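**Anybody had their job change from hands-on to running the arms? What do I ask for?**

posted by **drutuvau_nights**

Kitchen appliance test shop, Drutuvau. Been here a while. Until May we did door and button checks by hand -- open, close, press start, write it down, next. Boring but you could talk to people and it paid OK.

Now there's two robot arms on the bench and one of us at a time runs them. My cycle sheet last shift said 739. By hand I never got close to that, and my wrists feel great, not gonna lie. But they cut the bench crew on my shift down and the rest of us are "operators" with no change in pay. Same badge, same grade, new headaches.

The button station, which is what I'm on most:

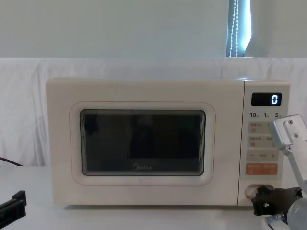 *Right gripper down by the door release. Black fingertips, almost on the panel.*

Things that are bugging me:

- Who's responsible when a unit gets scratched? Used to be whoever had it in their hands. Supervisor says "the operator" but I didn't touch it.
- Breaks. By hand we got one every so often and everybody stopped. Now the arms dont need one so it's kind of expected you'll sit through.
- Training was one morning and a Pastico handout, 27 pages, half of it about the mounting plates.

Not looking to quit. Want to know what other people asked for and got. Also is it normal to be this tired from watching??

---

**bench7_retired**

Yes the tired is normal. Watching is work. Your eyes never get to wander off like they did when your hands knew the job. Took me months to get used to it and I never liked it.

On the scratches -- get it in writing. We had the same fight at the Sultarau plant. What we ended up with was a log line for every stop: time, what the arm was doing, who hit pause. After that the blame went to the program or the fixture if that's where it belonged. Before the log it always went to whoever was sitting closest.

Door jobs are the ones to watch imo. Way more going on up near the corner of the window than at the buttons. Same sort of oven as yours: 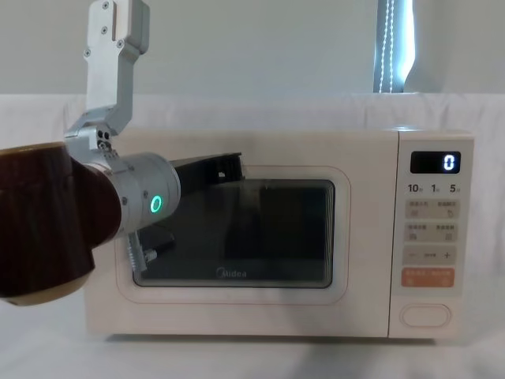 *Door station, wrist ring lit green. One jaw over the top edge of the door, the toothed finger lower down.*

Learn what every light color on your own setup means. Dont trust what a guy from another line tells you, ours got changed after an update and half the shift didn't know.

Breaks: ask for rotation, not breaks. Sounds dumb but they said no to breaks and yes to rotation. An hour on the arms, an hour on paperwork or packing. Felt the same to us.

---

**quickfix_lou**

just ask for more money lol. they saved a ton on those arms they can afford it

---

**mahuika_linelead**

I'm a lead at the Mahuika site so I see this from the other side a bit. Some of it's going to sound like management, sorry.

Pay first. Don't ask for a raise "because robots." Ask for a regrade. Go find the written job description for your grade and mark up everything you do now thats not in it -- starting and stopping the program, resetting the fixture, deciding if a run counts, clearing faults. We went from 1,163 logged cycles a week to 3,040 and the grade sheet still said "manual inspection." Once somebody put those side by side it moved pretty fast. Not huge money. But it moved, and it's on paper.

Training, one morning isn't enough. Ask for a second session after you've had a couple weeks on it, cause that's when you have real questions. Ours covers fault recovery and how to check the start position before you let it go. For the start position we stick a reference picture at every station, like so: 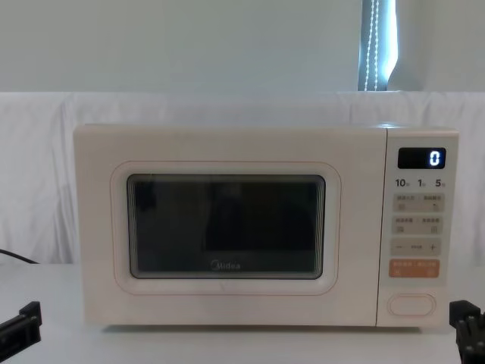

*Start check: one gripper low on each side, neither one touching the oven, display at 0.*

If your bench doesn't match the picture you don't start, and nobody gets to yell at you about the count. I'd push for that before anything else on your list. Takes the guessing out and it covers you on the scratches too.

The people who got moved off the bench, find out where they went. Here most went to packing and two of them came back as operators later when we added a shift. Ask if there's a recall list. If there isn't one ask for one while they're still in a good mood about the numbers.

---

**drutuvau_nights**

Thanks, this helps a lot. Regrade and rotation are going on the list, and the log. Didn't know about recall lists, going to ask tomorrow before shift. Will post back if I get anywhere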